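Waweru Open Day: people wanted to sit down, watch and then have a go

Gerkdale site, Saturday, September 23, 2023
Paid call for participants

Waweru writes software for robot arms that work at tables. Twice a year we open the Gerkdale site to people who have never touched one of our systems and would like to, or who were talked into it by a relative. The next open day needs 13 participants. We had 368 applications in June, 99 of them from people who already build robots for a living. We like those people very much and would ask them to stay home this time.

What you would be doing

You arrive at nine, you get coffee, and Rosalba Martinelli gives a short talk on what the day is for. She has promised to keep it under twenty minutes. In June she promised the same thing, and lunch was late.

After the talk you will be given a seat at one of the demonstration stations. The morning runs entirely in simulation, in a program we call Tataria. You steer a simulated arm around a simulated dining room with a handheld controller and try to get it to small blue cubes. Nothing you knock over will need sweeping up. You will still apologize to it — everyone does.

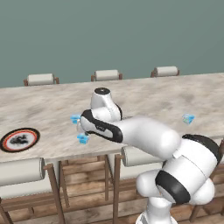 The dining table task in Tataria, with the arm out over the marble top and three cubes to go for.

Each participant does five rounds of the table task. We record the path of the arm and the time taken, and Canan Yüksel sits beside you and writes down what you mutter. The muttering is the part we learn the most from, so please don't be polite on our account. If you think the controls were designed by someone with a grudge against thumbs, say so. Cosimo Bassi designed them and will be in the next room.

After lunch there is a demonstration in the main hall by Lautaro Gallardo, followed by a tour and a group discussion. The discussion has snacks. It ends at four whether or not we have agreed on anything.

Who we are looking for

You should be 18 or over and able to spend the whole day with us. You need to be comfortable looking at a screen for up to an hour at a stretch, with breaks. Glasses are fine. Left-handed people are especially welcome, after what left-handed people told us in June.

You do not need any background in engineering. Video game experience is neither required nor a handicap, although gamers tend to start very confidently and go quiet in round two.

Please don't apply if you work for Waweru or for Fledach, our hardware partner, or if you live with someone who does. We have tried the spouses. They were too kind.

What you get

A flat payment of $99 for the day, paid by bank transfer within two weeks. Lunch, parking and a tote bag. We ordered far too many tote bags, so you may be offered a second one and we would be grateful if you took it.

How to apply

Use the form on the open day page and tell us in a few lines what you do all day and why you'd like to come. "My sister made me" is an acceptable answer. Mention any dietary needs and anything that would make the day easier for you, such as step-free access or a quieter station.

Fulvio Marchetti reads every application and replies to all of them, including the ones from robot builders pretending to be florists. If you get a place, he will send directions and a consent form. Read the consent form before you come. It is two pages long, and Fulvio will ask if you did.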